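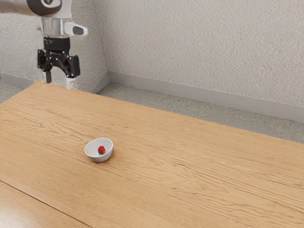
Ticket : synchronisation Predano bloquée après changement de disque
Statut : résolu
Demandeuse : Korkor Arthur
Prise en charge : Irja Pitkänen, support Clundus
Poste : portable du bureau Grube, client Predano
Priorité : normale

Description initiale

Depuis le remplacement du disque de mon portable, Predano reste sur « Comparaison en cours » et n'envoie plus rien. L'icône tourne, le ventilateur aussi. Les fichiers créés sur le portable n'arrivent pas sur le serveur Dustix. Dans l'autre sens, tout descend normalement. J'ai déjà redémarré deux fois et je me suis déconnectée puis reconnectée à mon compte. J'ai besoin du dossier Comptes avant vendredi.

Réponse du support, 9 h 40

Bonjour,
Merci de vérifier les points suivants et de me donner le résultat :
- l'espace libre sur le portable et sur le volume Dustix ;
- l'heure système du portable, comparée à celle du serveur ;
- les dernières lignes du journal (menu Predano, Diagnostic, Ouvrir le journal).
Ne supprimez pas le dossier local pour l'instant, les modifications non envoyées seraient perdues.
I. Pitkänen

Réponse de la demandeuse, 10 h 15

Il reste 36 Go sur le portable. Sur Dustix je ne vois pas l'information, je n'ai pas les droits. L'heure est la même des deux côtés. Le journal répète ceci toutes les 16 secondes :

index : identifiant de volume inconnu
index : nouvelle tentative (envoi suspendu)

Les aperçus s'affichent bien dans le client.

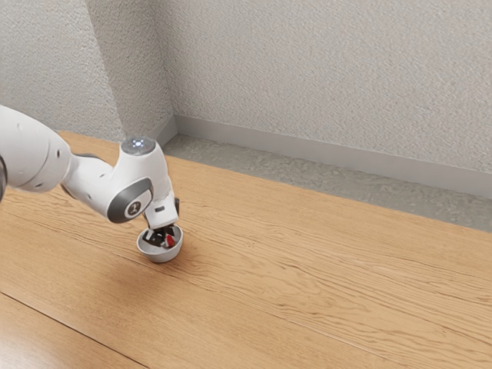

Bras blanc, pince dans un petit bol blanc

Si j'ouvre un document texte, que je le modifie et que je l'enregistre, il garde la pastille grise.

Réponse du support, 11 h 05

Le volume Dustix a assez de place, j'ai contrôlé. Le message du journal indique que l'index local fait encore référence à l'ancien disque. Le client accepte de recevoir, mais il suspend l'envoi tant qu'il ne reconnaît pas le volume. La reconnexion du compte ne touche pas à l'index.

Marche à suivre :
1. Quitter Predano par le menu (fermer la fenêtre ne suffit pas).
2. Copier le dossier synchronisé sur une clé ou un disque externe.
3. Dans le dossier de configuration, renommer index.db en index.old.
4. Relancer Predano et choisir « Fusionner avec le contenu existant ». Surtout pas « Remplacer ».
5. Laisser la comparaison aller au bout, portable branché sur le secteur.

Réponse de la demandeuse, 14 h 30

Fait. La comparaison s'est terminée pendant le déjeuner. Les pastilles sont vertes sauf pour 3 fichiers du dossier Comptes, marqués « conflit ».

Réponse du support, 14 h 50

Ces fichiers ont été modifiés sur le portable et sur le serveur pendant le blocage. Ouvrez les deux versions, gardez la bonne et supprimez l'autre. La copie dont le nom se termine par « (local) » vient du portable.

Réponse de la demandeuse, 15 h 20

Conflits réglés, c'étaient les versions locales qu'il fallait garder. Un fichier de test est bien arrivé sur Dustix. Vous pouvez fermer.

Note de clôture

Cause : index local lié à l'identifiant de l'ancien disque.
Solution : reconstruction de l'index avec fusion.
À faire : ajouter l'étape index.db à la procédure de remplacement de disque du bureau Grube. L'ancien index peut être supprimé fin août.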